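Purico Clothing and Bedding Exchange
Minutes of the December planning meeting

The meeting opened at 5 in the afternoon, a little behind time, as everybody was having such a nice catch-up by the window. The minutes of the last meeting were read out and agreed, with one spelling put right (it is Flisent, with an s in the middle, and apologies to our friends there).

1. Winter sorting

We had a long and cheerful talk about how to sort the knitwear this season. The feeling was that hats should have a pile of their own, well away from sheets and anything printed for children, so that families can find them quickly. Leather things are to be kept apart from the woolens and wiped over with a soft cloth before they go out. 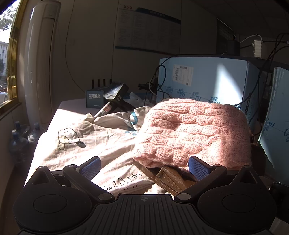 It was also agreed that cable knits should be laid flat and never hung, and that bedding with writing or marks on it may still be offered as long as it is sound, at the lower table. One member spoke very kindly in favor of old bedsheets as wrapping for breakables, and everyone liked the idea so much that we adopted it then and there.

2. Money and numbers

The autumn exchange brought in $776, for which warm thanks to all who baked, carried and smiled at the door. Some 73 households came through. Hall rent is paid up through the end of winter.

3. Boxes and storage

Tarigan has offered us shelf space in their back hallway, which was met with real delight! We talked over which cartons to keep for this. Large cardboard ones are best for blankets and quilts, and we would like old shipping labels covered over or peeled off before a box is used again, so that parcels don't go astray. 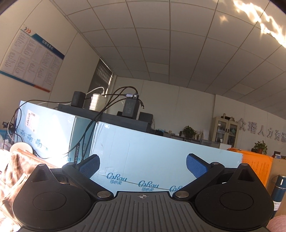 After some back and forth we settled on no more than 2 boxes high in the hallway, with the contents written on the short side in thick marker. Cables and small electrical items are to go in a separate carton and won't be handed out at the exchange. Braltuvon will be asked whether they can lend their van for the move.

4. Any other business

More hangers are wanted, the sturdy kind if possible. Next meeting in the same room, same time, and please bring a mug.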